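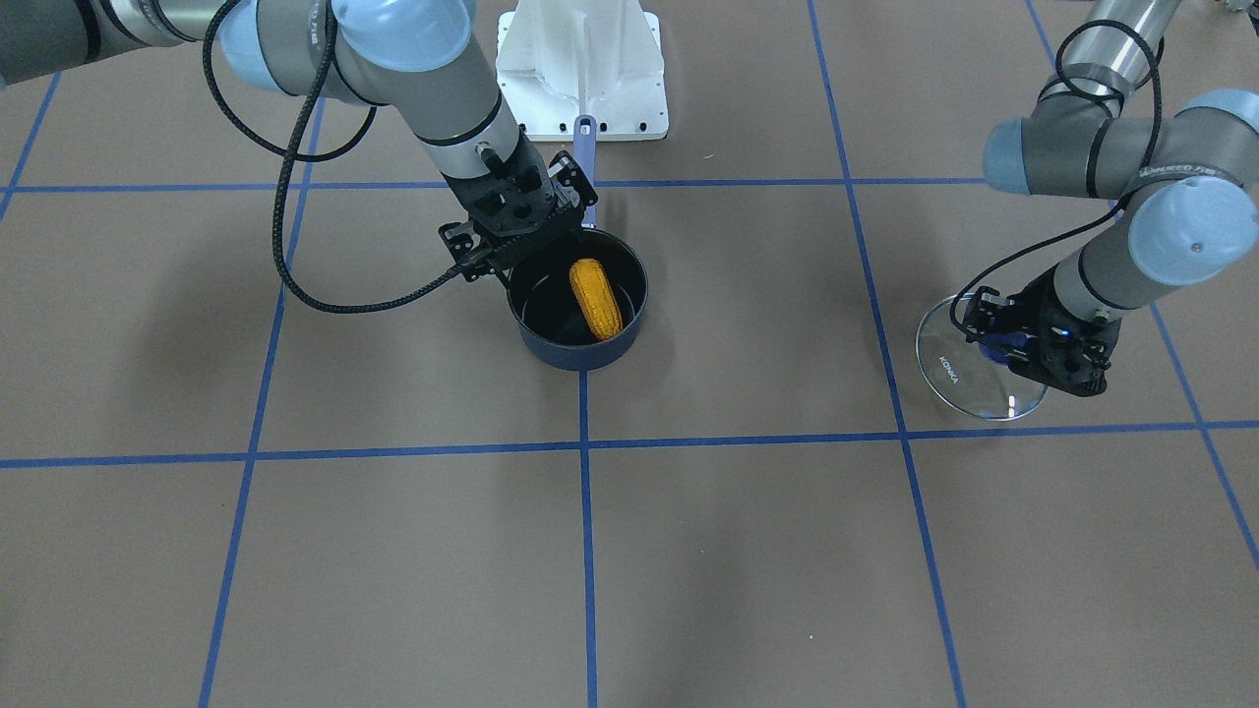
Blue tape in a grid on a tan floor mat.

Let Me Out the Way I Came In

By Karim Kassab
Sun 28 August

I signed up for Cunix, a bookkeeping service for very small offices like mine, on my phone, standing in line for a sandwich. Two taps and a thumbprint. Canceling took a letter. A paper letter, signed, mailed to a post office box, arriving at least three weeks before the renewal date, and mine got there late (I blame the mail, they blame me), so I owed another year. That's $949, thank you very much!

Now, I'm a lawyer. I do leases and small business contracts all day long, and I still didn't read the thing properly. It's 23 pages and the renewal clause is on the next to last one, tucked in between the part about which state's law applies and the part about headings having no legal effect. I have written clauses that live in that neighborhood. I know perfectly well why they live there.

The usual answer from my friends on the business side is that a deal is a deal, and I have a lot of sympathy for that, I really do. If people could walk away from anything they hadn't read, I'd have no clients and neither would anyone else. But agreeing to pay for a year of something is one kind of promise. Agreeing to pay again, a year later, by keeping quiet, is a pretty strange one, and I think the law should treat it with a lot more suspicion than it does in most places. 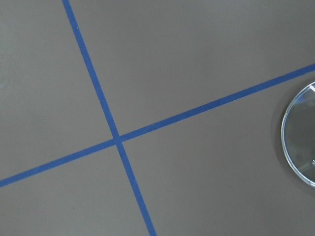
What I'd Ask For

My rule would fit on an index card. If you can sign up online, you can cancel online, in the same place, with no more steps than it took to join. Any renewal longer than a month needs a plain notice beforehand with the price in it. And if the company skips the notice, the renewal is void and the money goes back, without the customer having to prove anybody meant to trick anyone.

That last bit is where I lose people. A client of mine who runs Olen, a little meal kit outfit, told me back in March that she'd be ruined by refunds over one missed email. I don't buy it. Sending the email is cheap, and her software already sends me one every time there's a new soup.

The Fee Problem

Rights on paper don't do much if it costs more to use them than they're worth. I priced out fighting my renewal and came to $551 in filing, service and lost time, before I'd argued a word of it. So give the winning customer her costs. Plenty of statutes do this already, and the courthouses are still standing.

I paid Cunix, by the way. My cancellation letter for next year is already in the mail, certified this time.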